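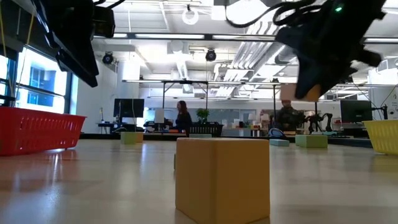 Tiltgate opens 42 orchard plots to retired residents

Applications open in March for the Kukandale site

KUKANDALE – Tiltgate, the allotment and orchard association, is to let 42 new growing plots on the eastern side of its Kukandale site. The plots are meant for people who have stopped full-time work and would like to grow fruit, vegetables or ornamental plants close to home. Applications open in March.

The land was bought from Hughes, the nursery firm, which used it for raising young fruit trees until it moved its growing business to larger premises. A number of the trees were left in the ground as part of the sale. They include apples, pears, plums, a row of quinces and two old mulberries by the lower gate. Trees standing on a plot will pass into the care of the plot holder, who may pick and keep the fruit but may not fell a tree without asking the association first.

Each plot has its own water tap and a lockable tool box. The main paths have been widened to take a wheelchair or a mobility scooter, and 2 of the plots nearest the car park have been laid out entirely with raised beds at table height. These will be offered first to applicants who find it hard to bend or kneel.

The ground at Kukandale is a heavy loam that drains slowly at the bottom of the slope. Tiltgate has put in land drains along the lower boundary and will spread composted bark on the wettest plots before they are let. Applicants who want to grow root crops are advised to ask for a plot on the upper half. Soft fruit does well anywhere on the site, and the former nursery beds along the north wall are warm enough for figs and outdoor grapes.

A shared glasshouse of 900 square feet, also left by Hughes, has been reglazed and fitted with new staging. Half of it will be kept free of frost through the winter for members who grow orchids, citrus and other tender plants. Bench space there is charged separately from the plot rent and will be given out in the order that requests are received. The other half will be unheated and is for raising seedlings in spring and for tomatoes and cucumbers over the summer.

Rorier, the irrigation company, has supplied the pipework and storage tanks for the new plots. Rainwater from the glasshouse roof and the meeting hut is collected in the tanks and fed to the taps by gravity, with mains water as a back-up in dry spells. Hosepipes may be used before 10am and after 6pm. Sprinklers are not allowed at any time of day.

Tiltgate said in a statement: "We have had a waiting list at Kukandale for a long while, and many of the people on it have retired since they first put their names down. Some have moved to smaller houses with no garden and have pots on a windowsill or a balcony. This land lets us offer them proper ground with trees that are already bearing."

The association added that a new plot holder does not need any experience. A programme of morning sessions will run through the first growing year, covering winter and summer pruning, grafting, seed sowing, pest control without sprays, and storing apples and pears. The sessions are free to plot holders. Other residents may attend if there is room.

Family members may help on a plot, and children are welcome on the site when they are with an adult. Dogs must be kept on a lead. Hens and bees are allowed only on the strip beyond the windbreak, and anyone wishing to keep them should say so on the application form.

People already on the Kukandale waiting list will receive a form by post and do not need to apply again. New applicants can collect one from the meeting hut in the mornings or ask for one in writing. If there are more applications than plots, those on the list will be placed first and the rest will be drawn by lot. Successful applicants will be invited to walk the site before they choose.

Rent will be collected once a year and covers water, path upkeep and the use of the compost bays. Plot holders who give up their ground part-way through the year will be refunded for the full months remaining, provided that the plot is left tidy and the key to the tool box is returned.

Surplus fruit from the unlet trees along the drive will be picked by members in the autumn and sold at the gate. The money will go towards a second windbreak on the western boundary, where the young pears are exposed.

About Tiltgate

Tiltgate is a members' association that manages allotments, community orchards and shared glasshouses. It has 765 members. Membership is open to anyone who rents a plot or bench space, and there is a reduced rate for people who want only to attend sessions and use the seed exchange.

Notes to editors

Visits to the Kukandale site can be arranged through the Tiltgate office. Stout footwear is needed on the lower paths. A plan showing the new plots, the standing trees and the position of the taps is available on request.

Ends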